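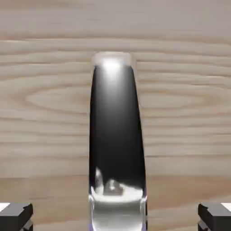
A rendered view from the Clilemow simulator, with a glass cylinder between the open fingers of the gripper.

Clilemow (transparent object grasping)

By the Drestbridge Robotics Reference editors
May 15, 2023

Clilemow is a method for training robot arms to grasp glass and other transparent objects using computer-rendered images. It was developed at the Drestbridge laboratory and is used mainly with cameras mounted close to the gripper. The name covers both the training procedure and the simulator that produces the images. A later version, Bosodine, extends the method to short video sequences.

Background

Transparent objects are hard for robots to handle. Most depth cameras work by sending out light and measuring what comes back, and glass lets much of that light through or sends it off in another direction. The depth reading then has a hole where the object stands, or gives the distance to the table or wall behind it. Ordinary colour cameras do not have this fault, but the colours they record on a glass object are mostly those of its surroundings. A drinking glass on a wooden table looks partly like wood. The same glass in front of a dark cupboard looks mostly black.

Early work dealt with the problem by coating the objects in a matt spray, or by sticking markers to them. Both give good measurements, but neither is practical in a kitchen or a working laboratory. Other groups trained networks on photographs labelled by hand. Labelling is slow, and people often disagree over where the edge of a clear object lies, particularly near the foot.

Method

Clilemow replaces the photographs with rendered images. Each training scene holds one object, a background surface and the two fingers of a gripper. The renderer follows light through the glass, so that the background bends at the edges of the object and bright surfaces nearby show up as warped reflections. As the simulator already knows the shape and position of the object, every image comes with an exact outline and no hand labelling is needed.

For each object position the simulator makes 30 images. The object and the fingers stay where they are, while the lighting, the background texture and the surroundings outside the camera's view are changed. The surroundings matter more than might be expected. They decide whether the inside of the glass appears clear, silvery or black, and in some settings a single cylinder shows all of these at once. A network trained on only one kind of surroundings tends to learn the pattern of the reflections and fails when the room is altered.

Wood is the most common background in the Clilemow set. Its grain runs in lines that can be followed by eye, and small shifts in those lines give away the edge of clear glass. It also has curves and ovals of its own, which a poorly trained network may take for part of an object. Plain backgrounds are used for a smaller share of the images.

The network is given the colour image alone. It returns an outline of the object, an estimate of its width and a grasp point midway between the fingers. The arm then moves until the grasp point is centred, and the fingers close.

The gripper is kept in the training images because it is always in view of a camera mounted near the hand. Leaving it out was tried during development. The resulting network often marked the finger tips as part of the object when it was moved to a real arm.

Results

The method was tested in simulation and on a real arm at Drestbridge. The real trials used 10 glass objects, none of which had been modelled for training, and each was tried in 3 positions. Clilemow was compared with a depth-based method called Zabala, which fills holes in the depth image from the readings next to them.

Clilemow found a usable grasp more often than Zabala on tall, narrow objects. On low, wide dishes the two methods gave similar results. Most of the failures of Clilemow were errors in height, where the fingers were sent too near the top of the object. Errors to the left or right were less common. The developers put this down to the brightness of the upper rim, which can spread past the true edge in both rendered and camera images.

Limitations

The method assumes a single object. When two glasses stand one behind the other, their outlines are often merged. Liquids were not included in the first training set, and a part-filled glass may be read as two separate objects joined at the waterline. Objects that run out of the camera's view present a further difficulty, as the network has to place a grasp without seeing the foot.

Rendering time is also a drawback. Following light through curved glass takes much longer than rendering solid objects, and reducing the quality to save time leaves speckled patches inside the glass.

Later work

Bosodine, begun in July of the year after the first tests, uses 2 or more images taken as the arm moves. Reflections slide across the glass as the camera changes position, while the outline of the object stays fixed to the table, and the network is trained to tell the two apart. Bosodine uses the same object models as Clilemow.

See also

Depth sensing
Domain randomisation
Ray tracing
Zabala (depth completion)

Contact the editors | © Drestbridge Robotics Reference | Back to top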